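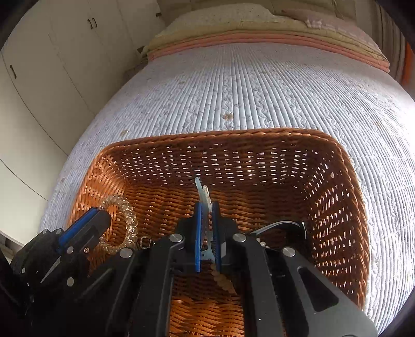 Vol. 22, No. 8

Visit report: hand-held grippers at Plistham
Apr 6, 2026

Plistham had an open day for people who collect manipulation data with hand-held grippers, and I went mainly to try their two pad sets back to back. We use the Gashaw pads on our own tools and have been thinking about changing to Wandden. Both are sold as drop-in parts, so the question was how they behave on small items.

Registration was slow and the morning talk ran over. The slides are supposed to go up on the Plistham site. I skipped the controller session to get more time on the grippers.

The trials were set up in a furnished bedroom. A wicker basket on the bed held the small stuff: hair ties, hair accessories, pieces with rhinestones and pearl-like beads. You work with a gripper in each hand. Catinca Sandu ran the sessions and kept the log. She gave me one instruction, to keep my wrists low, and then let me get on with it.

I did 22 picks with the Gashaw pads and 21 with the Wandden pads. The missing one was my fault, I let go of the trigger early and we didn't redo it.

Coiled hair ties were easy with either set. The coil gives a little when the jaws close, and it doesn't matter much where you take hold of it. Slim plastic pieces were harder. With the Gashaw pads I had to come down square on the part or it turned in the grip. The Wandden pads let me be sloppier about the angle. Small flat ornaments were bad with both. I dropped three of them, and the weave of the basket didn't help, as a thin edge settles into it and the jaw tips slide over the top.

The afternoon was clear plastic. I had asked for this ahead of time, as it is what our cameras do worst on. A dental aligner went into the basket and we worked on it with one tool while the other dealt with a second clear piece. 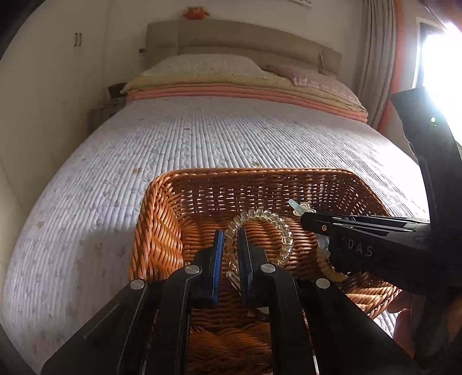 Lining up on the clear aligner, second gripper at right.

Sun from the window was a problem for the video. On the wrist view the far side of the bed washed out, and Catinca drew the curtain partway for the later runs, then opened it again when I asked for a comparison. The tooth bumps on the aligner do show against the orange wicker if the tool is close enough. From higher up I lost it several times on playback, although I could see it fine by eye when I was doing the pick. The very wide lens is good for keeping both grippers in view. It bends everything near the corners and I would not trust it for judging distance out there.

Plistham's log for this basket stood at 854 picks before I started. They label every one by hand the same week. Catinca said the transparent items take the longest to label and that they may split them into their own set by August.

Notes on handling:

The linkage has some side play when the jaws are nearly shut. You feel it more than you see it.

The trigger is stiffer than ours. My right hand was tired after an hour.

Changing pads takes eight minutes with the tool on the bench. Plan for that if you want to swap in the middle of a session.

We are ordering one pair of Wandden pads to run on our own parts at Plaltudstead. I will bring the Gashaw set on the same trip and use the same operator for both.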